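Movau Four-Leg Desk Riser Feet, set of 4
Reviewed by Yolanda Tejada
6 September 2019

I am a tall person who has spent most of her adult life folded over short tables, and I have the neck to prove it. When the Ruditberg catalog started selling bolt-on feet that promise to lift any table by 3 inches, I ordered a set before I had finished the paragraph. They come from Movau, whose last product in my house was a towel rail that lasted from February until slightly later in February. I am a forgiving customer.

The feet arrive in a box big enough for a toaster, each one in its own bag, inside another bag. You also get a wrench made from the softest metal known to industry, a sheet of felt dots, and a booklet in 7 languages. The English section assumes you already know how to do it. The drawings are better, though the man in them appears to be lifting his table with one hand and smiling, and I would like to meet his physical therapist.

Fitting them goes like this. You turn the table over, loosen the old glides, thread in the new feet and tighten the collar. If your table has the common size of threaded insert, you will be done in the time it takes to make a pot of coffee. My kitchen table, a Laridano I bought secondhand, has the common size on three legs. The fourth was evidently repaired by someone with strong opinions and a drill. I got around that with an adapter from the hardware store, which cost less than the parking.

I then bought a second set for my work table, because I had told everyone how well the first went and felt I should be consistent. That one stands on carpet, and carpet is where I'd slow you down a little. The feet are narrow. On a hard floor they sit flat and do as they are told, but on carpet they sink in at different rates, like guests on an old sofa, and for the first week the table had a lean you could measure with a pencil. The pencil went to the floor every time. I fixed it by giving the collars a quarter turn each morning until things stopped moving.

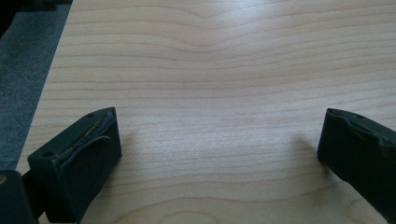 Pale wood grain on the tabletop, gray carpet past the edge.

Once level, it has stayed level. I checked it with a real spirit level and then with a bowl of soup, and the soup was the stricter judge. Typing makes no wobble I can feel. Leaning on one corner to reach the window does make a wobble, but it did that before, and it's unfair to expect 3 inches of plastic and steel to improve my manners.

The maker claims a full set will hold 600 pounds. I have no way of testing this and no wish to. Mine holds a monitor, a printer that weighs as much as a calf, and the elbows of a woman reading email, and there has been no creaking so far.

Complaints, then. The black finish scuffs if you so much as look at it with a vacuum cleaner. The felt dots fell off the kitchen set in the first few days, and I am still finding them on my socks. The collars have no markings, so you can't set all the legs to the same height without a ruler and a fair amount of lying on the floor. A few notches would have cost them nothing.

I also tried the rival set from Talavera, on loan from my sister. Those have wider pads, which suit carpet better, and the collars are numbered. They are also shaped like elephant feet, toenails nearly included, and they made my table look as though it was about to walk out. If yours lives under a long tablecloth, buy those. My sister has not asked for hers back, and I have started to think it wasn't a loan.

So, yes, I'd buy the Movau feet again, and for the kitchen I'd do it without a second thought. My neck is better. My chair is now too low, of course, and the catalog has a page of things for that.

Four stars. I took one off for the wrench.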